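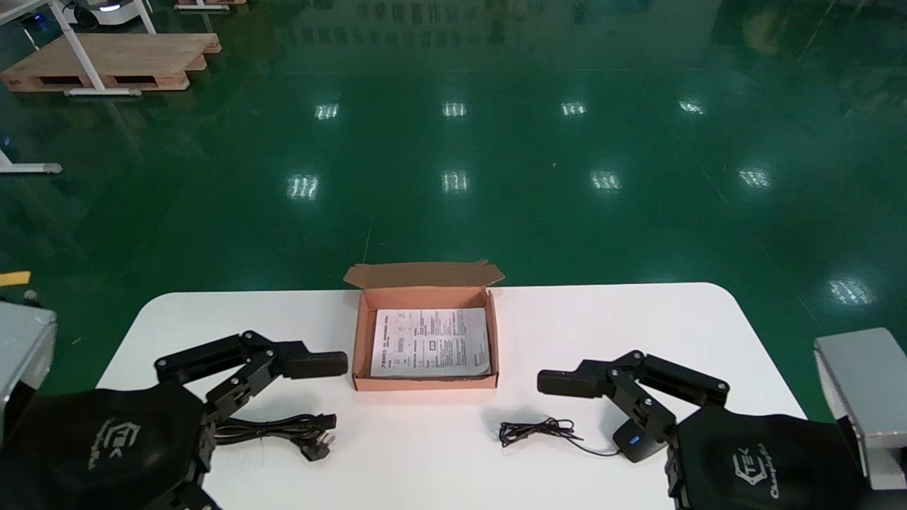
Cardboard box, open, with folded instruction sheet.

Hiller Doratley Key Lockbox for Commercial Listings

The Doratley is a shackle-mounted electronic lockbox for vacant office, retail and light industrial property. It holds keys, fobs and gate cards for a listed building and releases them to agents who have been issued a code by the listing broker. Codes are created in the Clelterska showing calendar and can be limited to a single appointment, a date range or a named agent.

The lockbox does not need a phone signal or Wi-Fi at the property. Codes are calculated from the internal clock, so a unit mounted in a basement loading area or a steel stairwell works the same as one on a front door. The access log is read over Bluetooth by any phone signed in to the brokerage account.

Specifications
Body: cast zinc, powder coated, dark gray
Shackle: hardened steel, removable, with vinyl sleeve
Key compartment: holds up to 14 standard keys or 2 gate cards with keys
Keypad: backlit, sealed
Battery: lithium, replaceable from inside the compartment
Battery life: 31 months at typical showing volume
Access log: stored on the unit, oldest entries overwritten first
Warranty: 24 months from date of purchase

Mounting
The shackle fits most lever handles, gas meter pipes and railings. For storefronts with full glass doors and no handle clearance, order the Falcão wall plate, sold separately. The plate is fixed from behind and cannot be removed while the compartment is closed. Get the owner's written permission before drilling into masonry or curtain wall framing.

Multi-tenant buildings
Where several suites in one building are listed by different brokers, each broker needs a separate unit. Codes cannot be shared between brokerage accounts. Suite numbers can be entered in the calendar and will show in the log next to each opening — useful when an owner asks for a showing report.

Ordering and returns
Units ship assigned to the brokerage account used at checkout. A unit bought secondhand must be released by the previous account before it can be set up. Unopened units may be returned within 14 days. Wall plates are not returnable once installed.

For volume pricing or to move units between offices, contact Thảo Ngô in broker accounts at Hiller.

Page updated 8/6/20. Firmware issued before August must be updated before the unit is added to a Clelterska calendar.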